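From: Rosaura Henao
To: housekeeping-reps list
Date: 9/27/18
Subject: Re: Room work and the new hours

Philomena Amoah wrote:
> Can someone on the Clundis side tell us what has changed for the
> room staff since the trials began? Our management says the picking
> up and bag packing will go to machines "in time" and that no posts
> are affected. We have 149 people here and they are asking me every
> shift. I would like to know about pay grades first and then whether
> people are still cleaning rooms or doing something else.

Philomena,

Pay first. Anyone who records with the hand gripper stays on their own grade and gets the skills supplement for the hours they do it. We had to ask for that. The first draft from Benavides treated it as light duties with no supplement, and Nidia Puma sent it back in April. The wording we ended up with is in the agreement, section four, and I can post it to you if your office can't open the file.

Nobody has lost a post so far. Two vacancies on the late shift were left unfilled and we are disputing that. Management says it has nothing to do with the trials. Tatu Masanja has the rota sheets and thinks otherwise.

As to the work, the floors, bathrooms and linen are done as before. What has been added is the recording. You hold the gripper and do the ordinary job with it: pick clothes up off the bed, move a bag, put things where they go. The rooms are left lived in, with people's things about, so you get folded clothes and bags on the mattress and have to work between them. Target at our site is 3000 recordings by the end of the contract and we stand at 2782.

Complaints I have had, in the order I get them:

Wrists. The tool is heavier than a cloth and you hold it out in front of you. We got a limit of one hour and then a change of task. Get that in writing before you start.

Soft things. Cloth bags and drawstrings slip, and a failed go still takes up your time. Make sure failed ones count towards the hour.

Speed. Supervisors started comparing people by number of recordings. We objected and the names have come off the sheet.

What the older staff mind most is being asked to teach the job to something that may replace them. I have no answer to that. Mercedes Yupanqui is asking for a retraining clause in the next round and I think your branch should ask for the same one, so that Pomirico can't tell each of us the other has settled for less.

Can you send me your rota for the last two months?

Rosaura

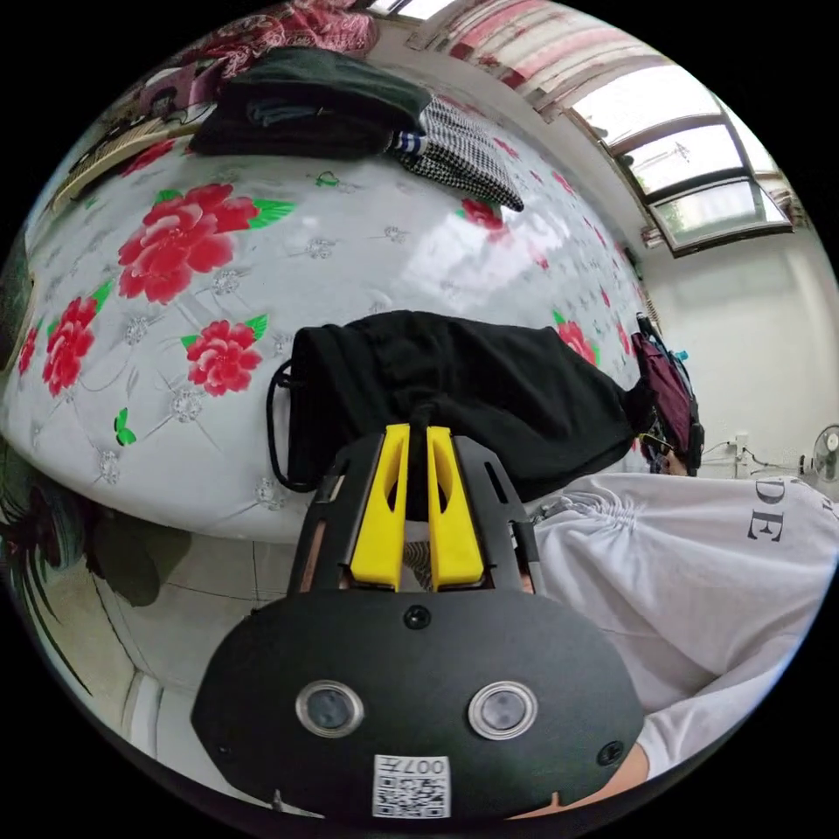

Bed work with the hand gripper, black drawstring bag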